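Vultora es un robot de reparto autónomo para calles residenciales, fabricado por Stovthorpe y presentado en febrero. Pesa 100 kg con la caja llena y se alquila por 459 euros al mes, con mantenimiento incluido.

Su gran baza es la suspensión de 3 ejes – una delicia sobre adoquín – que mantiene estable la carga incluso en firmes irregulares, un terreno donde muchos modelos de su clase sufren. 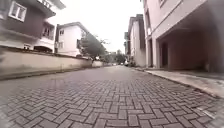 Calle residencial con pavimento de adoquines en espiga y acera elevada a la derecha.

La navegación corre a cargo del módulo Sawatzky, que sigue bordillos y muros bajos con notable soltura. La versión Fitness, más ligera, salió a la venta el 25/05/2019.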